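Plodwood bench: gripper comparison, pre-run safety and inspection checklist
Filled in by Tolera Gebru, July, before the afternoon block of runs
Status: passed for running at reduced speed, with comments

A word before the ticks. The form asks for yes, no or n/a against every line, and I have kept to that, but the comment space on the old sheet was about the width of a thumb and I kept running into the margin. So the comments are in full here, and if you only want the verdicts you can read the first line of each item and skip my rambling. The comparison this sheet covers is the Brasum fingers against the Astby fingers, same arms, same controller, same toy food, same order of tasks. Please do a fresh sheet every time the fingers are changed over, even if it is the third change of the day and you are sick of the sight of it.

SECTION A. BEFORE POWER

A1. Emergency stop within reach of the operator's chair: YES
Comment: It had drifted along the desk again behind the monitor. I have put it back where a left hand falls on it naturally. Please leave it there, and please don't rest a mug against it (I have done this myself, so no finger pointing).

A2. Emergency stop pressed and released, both arms respond: YES
Comment: Both dropped out together. The right one takes a little longer to come back after release, same as last month. It's a restart delay and doesn't affect the stopping, but I mention it every time so that somebody new doesn't think they've broken something.

A3. Arm carriages tight on the front rail: YES
Comment: Checked with the key and then with a good firm push by hand, which I trust more. The left carriage took a small nip on one bolt. The right was fine.

A4. Rack teeth clean and undamaged: YES
Comment: Bit of fluff, brushed out. You have to get down on your knees with a torch for this one because the teeth face down, and it is very tempting to tick it from standing. Do get down there!

A5. Front beam free of new damage: YES, with comment
Comment: The beam is scratched and scuffed and has been for as long as I've known it. Old scratches don't matter. I ran a cloth along it to see whether anything would catch, and nothing did. If the cloth snags, write it down and find the burr before you run.

A6. Table surface clean and dry: YES
Comment: Wiped with the ordinary damp cloth, then dried. The Astby fingers were accused of slipping last time and I would like us to be quite sure we're blaming the fingers and not a smear of cleaning spray.

SECTION B. ARMS AND CABLES

B1. Wrist screws marked and marks aligned: YES
Comment: All the paint marks line up on both sides. One mark on the left wrist is getting faint, so I've gone over it with the pen.

B2. Gripper body firm on its bracket: YES
Comment: No play on either. I hold the body between finger and thumb and wiggle in both directions. Ostapchuk's fitting note gives a torque figure for their bracket but says nothing about how often to recheck it, and I've written to ask. Until they reply we check at every changeover.

B3. Cable slack sufficient at full reach: YES, with comment
Comment: This is the one I fuss about. The left arm's cable needs enough slack outside the elbow to let the forearm stretch to the far side of the table, but if you give it too much it swings about and wants to hook itself on things. I jogged the arm by hand through the four corners of the table and watched the loop the whole way. It was comfortable at three corners and a bit keen at the near left one. Acceptable at reduced speed. I'd like a soft clip on the forearm before we go to full speed.

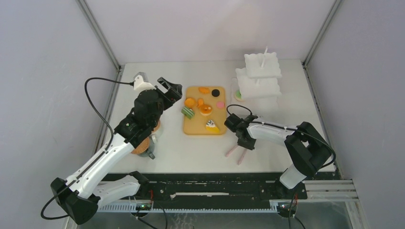 I did the same walk round the corners with the right arm, and that one gave me no trouble at all. If you are short of time (and you shouldn't be, the sheet takes less time than a pot of tea) then at least do the left one properly.

B4. Carriage wiring clear of the rack: YES
Comment: The thin red and black wires under the beam hang freely and I couldn't get them to touch the teeth by pushing the carriages along by hand. I still don't love how they hang. A short length of sleeving would make me happier and I have put it on the shopping list.

B5. Arms cannot reach each other's elbow in normal working: NO
Comment: They can, just, if both are sent across the middle at the same time. The keep-apart setting in the controller is switched on and I tested it with both arms at a crawl. It stopped them with a decent gap. A NO here does not stop the run so long as the setting is on and tested, but it must be tested each time and never taken on trust from the previous sheet.

SECTION C. GRIPPERS

C1. Fingers seated fully and evenly: YES
Comment: The pink ones go on with a click, and then you should give a small tug. I once had one that clicked and still came off on the first lift. Look at the pair end-on when they are closed. If you can see daylight near the root, take them off and start again.

C2. Finger surfaces free of cuts, flat spots and stickiness: YES
Comment: Light shine on one tip, no cuts. I cleaned both pairs with the dry cloth only.

C3. Open and close through full travel, no grinding: YES
Comment: 40 cycles each side, empty. The Brasum pair are the quieter of the two. The Astby pair have a faint tick near fully open, which was there when they were new, and I've heard it in both sets, so I'm recording it as normal for the type.

C4. Squeeze limit set and tested: YES
Comment: Tested on the sponge, then on my own gloved finger, with a colleague at the stop button. Firm handshake, no more. Please don't do the finger test alone.

C5. Cycle counter noted: YES
Comment: Counter stood at 2,125 before the empty cycles above. I've put it in the margin of the log too, as the counter has been known to forget itself after a controller update.

SECTION D. TEST OBJECTS AND LAYOUT

D1. Objects from the agreed set only: YES
Comment: The play food, most of it on its tray, plus the two-tier stand. The tray goes in the middle with its long side running front to back, so that both arms get a fair go at it.

D2. Objects undamaged: YES
Comment: The bun is a good test of a gentle squeeze and the cake wedge is a good test of patience, being a shape that wants to turn in the fingers as you lift. Both are in decent order. If anything cracks, take it out of the set and tell whoever is keeping the results, or the comparison goes crooked halfway through.

D3. Objects placed with some untidiness: YES
Comment: I know this looks odd on a safety sheet. We started with everything sitting flat and well spaced and both sets of fingers looked marvellous, and we learned nothing. So now a piece may lean on its neighbour or overhang the rim. What is not allowed is anything balanced so that it could roll off the table towards the rail. Pick up strays from the floor only with the arms stopped.

D4. Stand steady on the table: YES
Comment: It rocks a little if you lean on the top plate. The handle sticks up higher than people expect, so the travel height has to clear the handle and not merely the plate. I raised the height in the task file for both arms and checked it with a slow pass over the top.

D5. Round and rolling objects kept off the rails: YES
Comment: Nothing within a hand's width of either side rail when I signed.

SECTION E. CAMERA, CONTROLLER AND PEOPLE

E1. Camera view unobstructed and fixing tight: YES
Comment: Tight. I compared the view with the saved one and it hadn't shifted. Expect the left wrist to hide part of the left side of the table in some poses, so if a grasp there fails, look with your own eyes before writing down a reason.

E2. Controller speed set to the reduced value: YES
Comment: 33 per cent for the whole afternoon, both arms, both finger types. I do understand the wish to nudge it up when things are going nicely. Please don't, as the runs won't compare.

E3. Same task file loaded for both finger types: YES
Comment: File name read aloud by one of us and checked by the other. It feels silly and it has already caught a mistake.

E4. People present know who has the stop: YES
Comment: Say it out loud at the start and again at every swap. "I've got the stop" is quite enough.

E5. Sleeves, lanyards and long hair secured: YES
Comment: Mine was the lanyard. Now in my pocket.

ACTIONS CARRIED FORWARD

Soft clip for the left forearm cable, wanted before any full-speed running (B3).
Sleeving for the carriage wires (B4).
Reply awaited from Ostapchuk on the recheck interval (B2).
New paint pen, the present one is nearly dry (B1).

Signed off for reduced speed only. Next sheet due at the finger change. If you fill it in and find you disagree with one of my comments, do write your own underneath and leave mine showing, as I'd much sooner have the argument on paper where the next person can read it.

T. Gebru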